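I'm looking for people who eat lunch. That's pretty much the only qualification, so stay with me!

I run Mullis, a tiny supper club and lunch kitchen that I started out of my own flat and which has since got a bit out of hand. From August we're moving into a proper room with a proper cooker (the old one had two working rings and a temper), and before then I need to sort out the menu. I've got a notebook with 206 recipes in it and far too many of them are soup.

So I want tasters. You'd come along for two lunches, eat four or five small dishes at each, and fill in a short form telling me what you'd pay for and what you'd push to the side. Please be blunt. My family are far too polite, apart from on the subject of my beetroot dumplings, where they have made themselves very clear.
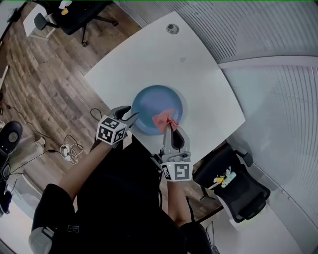
Blue plate, pink cloth, white table.

I'd love a real mix of people. Fussy eaters, big eaters, people who only ever have toast at midday, all welcome. You do need to be over 18 and able to get to us on the 386 bus or under your own steam, as there's no parking to speak of. Vegetarians are fine at every session. If you have a nut or sesame allergy I'm afraid I can't take you this time, the kitchen is just too small to keep things apart and I'd worry myself sick.

There's no fee, but you get both lunches free, plus a jar of the plum chutney to take home and a booking for two once we open. I'll pay your bus fare too, just hang on to the ticket.

To put your name down, drop me a note through the contact page with a line or two on what you normally have for lunch and the last thing you ate that you really hated (I read every one of these and I enjoy them enormously). Get it to me by 22/04/2025 and I'll write back either way.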